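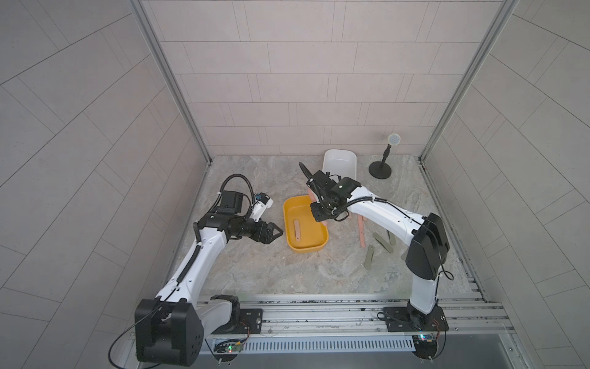
*Tetico bench cell, both arms by the yellow tray, sticks out on the worktop.*

**jomari_bench** (original poster)

Kit review, part one. The Tetico two-arm cell is on my bench and running the stick sorting job. Assembly took 4 hours. Both arms bolt to a single grooved aluminium rail through black plates, and the plates went on square first time. Cable chain along the long links is decent. The loops over the wrists are longer than I would like.

Repeatability is fine for flat sticks. I ran 40 picks per arm at the default speed and logged two drops, both on the left.

**quach_t**

Which grip force? The defaults in the manual are too low for anything thin.

**jomari_bench**

Left at 40 per cent, as supplied. Right is the same.

**Tellidcombe**

Two drops in 80 is poor at that price. I would send it back.

**quach_t**

Disagree. Raise the force and repeat before blaming the hardware. A flat stick lying on a hard top gives the jaws very little edge to work with. It's a different pick from one standing on end.

**Tellidcombe**

The buyer shouldn't have to tune a kit sold as ready to run. My other complaint is the wrist cable. A loop that high will catch on something sooner or later, and the spare is only sold as a set.

**Trí Triệu**

I have the same cell. Shortened the loop with two ties at the elbow, no loss of travel on the wrist. Check full rotation by hand with the power off before you tighten them. The small boards at the front, by the vent grille, are what I would worry about. I fitted a cover over mine.

**jomari_bench**

Thanks, will try the ties. Cover dimensions?

**Trí Triệu**

Will measure it tonight. Mine is bent from scrap, so allow a bit for the wires.

**Tellidcombe**

So that's ties, a cover and new force settings. Still calling it ready to run?

**jomari_bench**

I'm calling it usable. Next run is at higher force on the left arm only, same sticks, same tray. Numbers to follow.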